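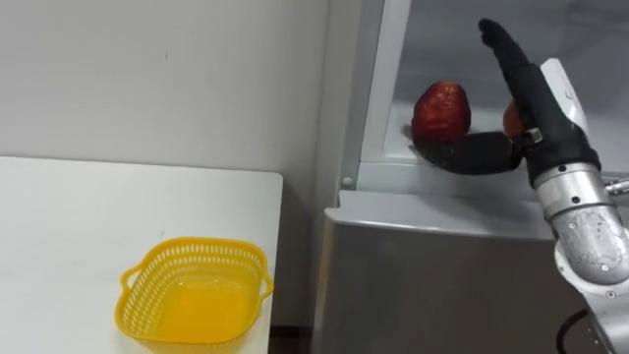 水果放进冰箱之前要不要洗?先别洗,擦干表面,吃之前再冲。

**Rusasholm 公寓发布夏季冰箱守则,水果终于有了自己的章节**

2025年7月27日,星期日

Rusasholm 公寓管理处本周末向住户发出一份夏季公用冰箱守则,全文1678字,其中将近一半在谈水果。上一版是5月贴出来的,只有一句话:“请自觉。”从后来冰箱里的情况看,这句话的读者不多。

新守则由家务咨询公司 Pollar 代为起草,语气客气,态度坚决。苹果可以进冰箱,但要和绿叶菜分开放,免得菜叶提前发黄。橙子在阴凉处能放几天,天热时也可以冷藏。香蕉一律留在外面,守则为此单独写了一段,措辞之重,让人怀疑起草者和香蕉有旧怨。

关于容器,守则推荐四面带孔的浅筐,说是通风、好冲洗,也方便把一批水果一次端到冰箱跟前。筐本身不准进冰箱。去年夏天有住户连筐带果塞进去,占掉整整一层,里面是两个柠檬。

开门时间也有规定:先在桌上把东西理好,再开门,放完就关。站在敞开的冰箱前思考晚饭吃什么,被列为“不建议行为”。管理处承认这一条很难执行,尤其是下午三点以后。

守则随后附上住户意见。发出去的问卷有200份,收回95份,多数人赞成水果单独占一层,至于占哪一层,意见就散了。楼下的 Cluvine 水果店表示欢迎,并趁机在门口立了块牌子,写着“本店水果均适合冷藏”,香蕉就摆在牌子旁边。

隔壁的 Sembiring 公寓据说也在考虑类似办法,目前仍沿用老规矩,即谁先发现坏了谁扔。

Rusasholm 的守则下周一起试行,为期一个月。无人认领的水果每周五晚上清理一次,苹果若只是表皮起皱,可再缓一周。违反规定者须缴清洁费100元,香蕉不另加价。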